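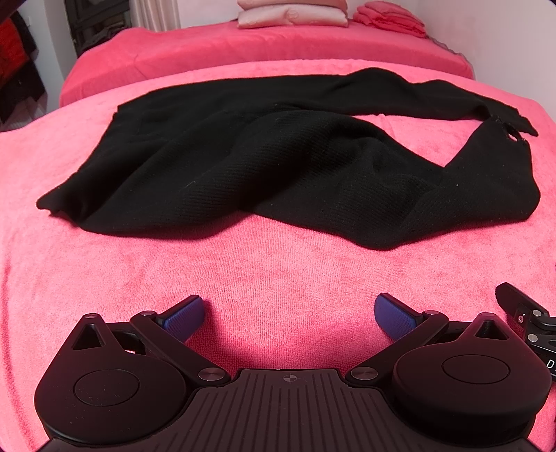 Black knit on a pink towel, fingers open.

Filed under: Laundry & Linen > Folding > Research Corner

What folding with grippers taught us about folding by hand

Chiharu Sakai and I spent June recording people handling clothes with a hand-held gripper in each hand. The recordings are used to teach a robot arm the same movements. The method asks a person to do a household job with two fingers per hand, and it shows very quickly which folding habits work and which depend on having ten fingers. We kept 114 recordings and threw out 12 where the tracking failed. The tips below come from going through them.

Start with the small pieces. A sock or a small cloth has few places to take hold of, so a bad grip shows at once. Look for a raised flap or a turned-up corner and take that first. If the piece is lying flat, push a ridge into it with one side and pinch the ridge with the other. 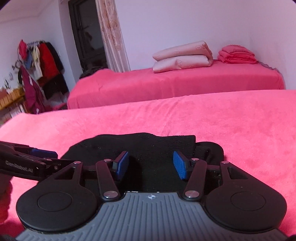

Knitwear

Open the garment out before you fold anything. Most of our failed attempts began with a sleeve doubled under the body. Lay it crossways, draw each sleeve out to its full length, then bring the sleeves in. Pinch a little way in from the cuff, on sound knit. A worn cuff stretches and the fingers go through the holes.

Work on a towel if you can. Knitwear slides on a smooth sheet, and on terry it mostly stays where you put it. A colour that contrasts with the garment also makes the edges easier to find, for a person and for the software. 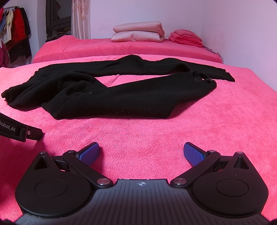
A frayed cuff at the right-hand end of the knit. Grip further in.

Open the fingers wider than you think you need and close them late. The people who did best came down with the gap wide, stopped just above the cloth and then closed. Those who closed on the way down pushed the fabric ahead of them.

Straps and belts

Take a strap near its end, with one finger on each side of it, and lift before pulling. Dragging it flat along a fleecy cover brings the cover too. For hook-and-loop, fasten it to itself before it goes in a drawer - it will pick up lint from everything otherwise. 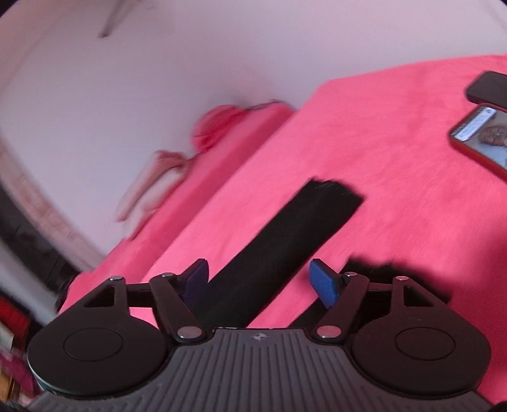

Approaching a strap, one pad to either side.

The result so far: our arm, trained on these recordings, managed a sleeve fold on 100 of 110 tries with a towel underneath. We have not tested it on a bare sheet yet, and straps are still poor.

Comments (3)

Gönül Eren
I have arthritis in both hands and fold with two fingers anyway. Pinching a ridge first works well on pillowcases too.

Necati Tekin
Does the towel need to be terry? I only have the flat waffle sort.

Erhan Kozan
Tried the wide approach with kitchen tongs on a jumper. Slow, but the sleeves came in straight. Would like to see you do fitted sheets.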